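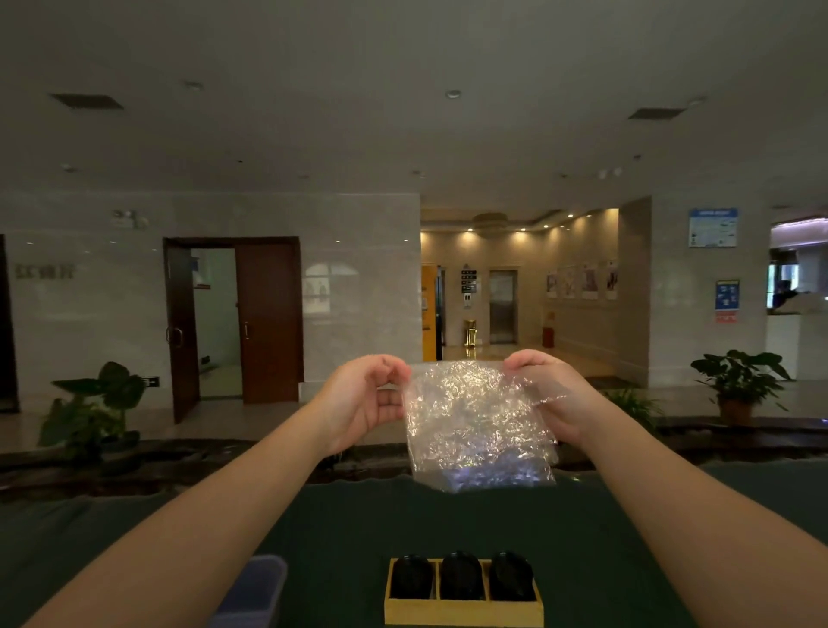 Spending on the bag-handling equipment line is behind the schedule we gave you in the spring, and most of this report explains where the money stands. The grant covers one workcell, its grippers and the recording of hand tasks that the cell will later be asked to repeat. The recording has gone ahead of the purchasing. Clear plastic bags remain the task we spend the most time on: a person takes the two upper corners between thumb and fingers and holds the bag up over the table, and the film wrinkles and throws back small points of light all over. Those highlights are the reason we are asking to change the camera item in the budget, as set out below.

Purchases to date

The arm pair from Plonier was ordered in the first quarter of the grant and has been paid for in full. Delivery is now promised for October. The stand and the safety controller came from the same supplier and are in storage.

We bought six sets of soft fingertips from Cormier. Two sets tore during bench pulls on thin film and were replaced under warranty. The replacements are a harder compound and have held up so far, though they slip more on smooth film. We would like to keep both types until the arms are running.

Nothing has been spent on cameras. The original budget named a single depth camera. In bench trials it returned holes wherever the film was clear, and the supplier had no setting that fixed it. Vira Stelmakh tested a polarizing pair from Hakero on loan and got a usable outline of the bag edge on most tries. The loan has ended and the units went back.

Recording work

The plan called for 200 recorded sessions before the arms are installed, and 50 are still to be done. Rigid items, such as divided wooden trays and plastic containers, went quickly. Bags take longer to label. The labeling software, Filtesent, is licensed by the seat, and we have been sharing one seat between two people. That has been the main cause of delay on this side.

Requested changes

1. Move the depth camera allocation to the polarizing pair. The difference can be met from the installation line, where the Plonier quote came in under our estimate.

2. Add a second Filtesent seat for 12 months. This was not in the original budget. We can cover it from the travel line, which has not been used.

3. Extend the installation milestone to allow for the later arm delivery. No added funds are needed for this.

We are not asking for a larger total. If the camera change is approved before the arms arrive, both can be mounted and calibrated in one visit by the installer. Otherwise a second visit will have to be paid for, and the quote for it is attached with the invoices.

Vira Stelmakh
September 17, 2022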